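Week 4: Sorting and Storing in the Playroom

Children put things away more readily when they can see where each thing goes. In her notes on the Mostyn nursery, Nerys Bellis separates open storage (low bins, trays) from closed storage (lidded boxes, cupboards). Open storage suits toys in daily use. Closed storage is for sets that are rotated each month.

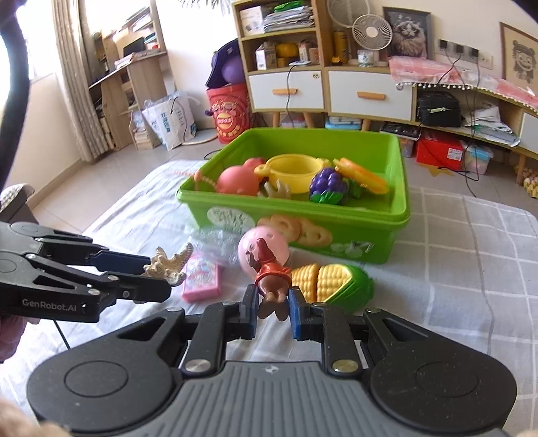 Fig. 2. Open storage: toy food in a green bin with cookie pictures on the front.

A label should be readable by a child who cannot yet read. Pictures work from age two. Written words can be added later, in lower case, at the child's eye level. Keep shelves for this age under 90 cm.

Reading: Bellis, chapter 3; Aubert handout, first two pages.

For next time: draw a floor plan of a playroom you know and mark open and closed storage. Add a note of up to 200 words on one change you would make. Hand in to Ffion Wynne by noon.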